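30 April 2018

Day 5 with the Movow kit. I have it on loan until the end of the week and I owe Noeline Ormsby a yes or no on whether we buy one for the workroom. The price she was quoted is 3000 for the pair of arms, plus 800 a year for the Radu software, and she wants to know if that gets us anything we can use.

Started late. The left arm would not home on the first try, so I unplugged it, waited and plugged it back in. Same as yesterday. The manual has a page on this but it tells you to call the dealer, and Tenano does not pick up before ten. I have put it on my list of complaints.

Spent the morning on cloths. The job is simple enough – pick one up, carry it over the table, lay it down. The gray ones are thin and the grip setting that came with the kit is too light for them. I raised it two steps and went on from there. I ran 27 picks before lunch and wrote each one down. The misses were mostly cloths lying dead flat, where the fingers slide over the top and close on air. If I leave a ridge in the cloth first it does much better, but then I am doing half the work myself.

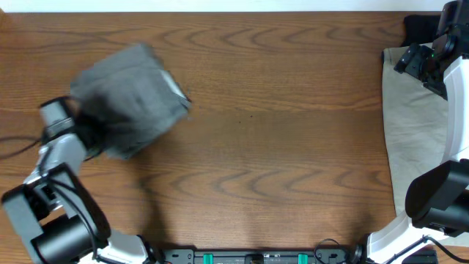

Left arm with a gray cloth up off the table, right arm standing by.

The clamps are good. I did not expect to write that, but the rail has not moved since I set it up and I lean on that table all day. The cables are less good. They are stiff, and I have to check them before each run.

Ate at the bench. Read the Jedis comparison again, the one Noeline printed for me. Their arms are stronger on paper but the gripper is sold separately and so is the wrist camera. With the Movow you get both in the box. I would count that in its favor.

After lunch I moved on to clothes, which is what she really cares about. Trousers are hard. There are seams and pocket openings all over them, and the lining is a different weight from the outside, so a finger can catch one layer and leave the other. The wrist camera gets in close enough to show single stitches, and I used it to choose where to pinch. I think a thick seam is the best place to start. Pocket edges I would stay away from. 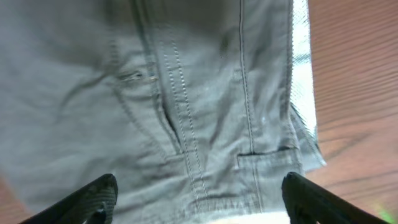

Evening notes

Typed up the log and sent it to Noeline without a recommendation. She wrote back asking how long it takes to train a new person on it. I said two days if they are patient, and that I would want the homing problem fixed first.

Still to do: shirts, towels, and a run with both arms on one piece. Also need to ask Tenano about spare finger pads – the price list has them on the back page with no price. Left the grip setting where it was and switched off at six.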